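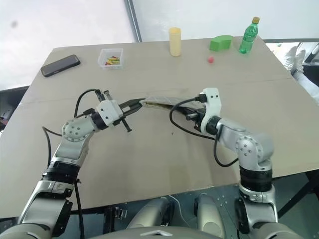 ## Desk Drawer: the Sundholm pencil, six weeks in

Regular readers will remember that I swore off new pencils in January. I had counted the ones in the hall cupboard, written the total on a sticky note, and stuck the note to the cupboard door where my family could enjoy it. Then Kátia Rangel wrote in to say that Sundholm had brought back its soft graphite pencil, the one with the square-ish barrel, and would I be looking at it? I would. The sticky note has since fallen off.

The Sundholm comes in one grade, which the box calls "Writing." I'd put it near a 2B. It's dark without being greasy, and it doesn't squeak on cheap paper, a thing my old Wraggs do constantly. I've used it for shopping lists, a very long letter to my sister, and most of a crossword book I was given by someone who overestimates me. Point life is decent. I get two pages of smallish handwriting before I start turning the barrel to hunt for a sharp side, and maybe another half page of pretending I've found one.

The barrel is where people will fall out. It has four sides with the corners rounded off, so it won't roll off a desk, and it sits in the hand like a tiny piece of furniture. I hated it for three days. By Thursday of the first week I'd stopped noticing, and now round pencils feel a bit slippery and unserious. My one firm complaint is sharpening. The barrel is too fat for the small hole in my Govuvska sharpener and rattles in the large one, so you get a point that leans. A knife does a better job, if you are the kind of person who can be trusted with a knife before coffee.

The eraser end is pink, hopeful, and useless. It moves the graphite to a new location. Keep a block eraser nearby.

Price: $15 for a box of five from the Sumex online store, or $20 if you want the tin. You don't want the tin. The lid pops open in a bag, and the pencils come out and draw on your lunch. I bought the tin.

### Paper to go with it

I tried the Sundholm on four notebooks I had lying open anyway. Best of the lot was the plain Wragg pad with the gray cover, which has enough tooth to grab soft graphite and still lets you rub it out. Worst was the coated planner I bought for fountain pens. The pencil skated over it and left something like a rumor. If your paper is lovely with ink, try a page in the back before you commit your year to it.

### From the mailbag

Folke Hedlund takes issue with last month's piece on pencil caps. He says metal caps are fine if you squeeze them slightly with pliers, and that my trouble with them comes down to "not owning pliers." I own pliers. They're in the hall cupboard, behind the pencils.

Folke also asks what the number 2647 stamped on his old Wragg pencils means. I've always taken it for a catalog number, but mine say the same thing on three different grades, which rather spoils that theory. If you have a Wragg price list from any decade, please send me a scan. Folke has waited a long time and writes often.

### Next issue

I'll be looking at desk sharpeners with a hand crank, including one that clamps to the table and one that claims to. Send recommendations by replying to this email. Please don't send pencils. (Kátia, the address is the same as before.)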